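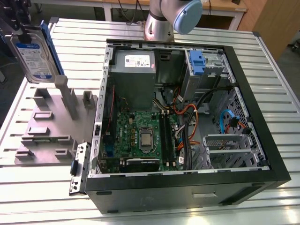

À Jirnulcombe, une dame du deuxième rang m'a coupé avant le bonjour : et pourquoi on ne garde pas tout, tant qu'on y est ? Commencer par là. Laisser un blanc, boire de l'eau.

**Notes, « Jeter, un métier » (19 août 2022)**

- Le grenier de Tridovby : 823 cartons, dont 127 étiquetés « divers ». Laisser rire. Puis ceux étiquetés « divers (suite) ».
- Ne PAS raconter l'histoire du fax. Elle est longue et ne fait rire que moi.
- Les 4 raisons de garder un objet : il marche, il pourrait remarcher, il a coûté cher, il était à tante quelqu'un. La dernière l'emporte toujours. *(ralentir)*

**Le tiroir à câbles**

Demander qui en a un. Toutes les mains se lèvent, sauf celles des menteurs. Le vieil ordinateur, c'est pareil : on l'ouvre un dimanche, on reconnaît le processeur, on en tire une certaine fierté, on le remonte à la cave.

**Clestisley**

Leur inventaire : 1 133 lignes, une colonne « utilité » entièrement vide. L'afficher sans commentaire. Si on me demande le tableur, il vient de chez Huang, et non, je ne touche rien.

**Fin**

Revenir à la dame. Sa question était meilleure que mon exposé ; le dire, mais vite. Questions, dix minutes. Récupérer ma rallonge.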